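Chapter 4
Table Surfaces and Their Daily Care

In the last chapter we looked at floors. We now move up to the height of the hand. A table top is touched more often than any other surface in a house, and it shows very quickly how it is treated. Students on placement are often given the tables on their first morning, before anybody has taught them what the tables are made of. This chapter should be read before that morning.

After studying this chapter you should be able to read the grain of a pale wooden surface, to choose a cloth and a method which suit the finish, and to write a short care note for the person who will do the work after you.

4.1 A case from Sadbridge

The guest house at Sadbridge has 28 tables, almost all of them light in colour. When Precious Du Plessis became the housekeeper there, each member of staff was cleaning in his or her own way. One used a wet sponge, another used a dry paper towel, and a third used a strong spray which was bought for the bathroom tiles. After one summer some of the tops had become dull in the middle and sticky near the sides. The repair of the finish cost 3,367 in the local currency, and in July the dining room had to be closed for it.

Mrs Du Plessis did not buy a new product. She asked her colleague Amanuel Tilahun to sit with the staff for one afternoon and to look at the tables together with them. They learned to bend down and look along the wood towards the window. From this low position a dull patch is easy to find, while from above it can stay hidden for weeks. We will come back to the Sadbridge tables in section 4.5, where you will find the full care note.

4.2 Words you will need

Grain: the lines in the wood, which come from the way the tree has grown.
Figure: the pattern which the grain makes on the surface, for example waves or a swirl.
Finish: the layer of lacquer, oil or wax on top of the wood.
Sheen: the amount of light which the finish gives back. A surface can be matt, satin or glossy.
Veneer: a thin sheet of real wood which is glued on a board. It must never be sanded deeply.

4.3 Reading the surface

Before you clean, look. Follow the grain with your eyes from one side to the other and notice where it is straight and where it bends. On pale wood the difference between the light and the darker lines is small, so a beginner may take a natural line for a stain and rub it for a long time. Light from a window or a lamp can also make one part look whiter than the rest. Move your head, and if the white part moves too, it is only reflection.

Figure 4.1 Wavy grain on a pale, lightly glossy surface. Near the top the darker lines loop into a small swirl, and the lower left looks brighter from reflected light. 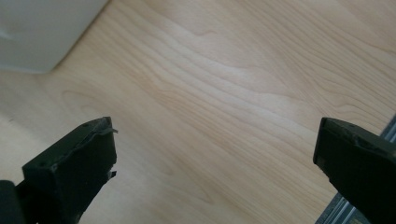 4.4 Choosing the cloth

For a lacquered top take a soft cotton cloth, slightly damp, and a second one which is dry. Wipe along the grain.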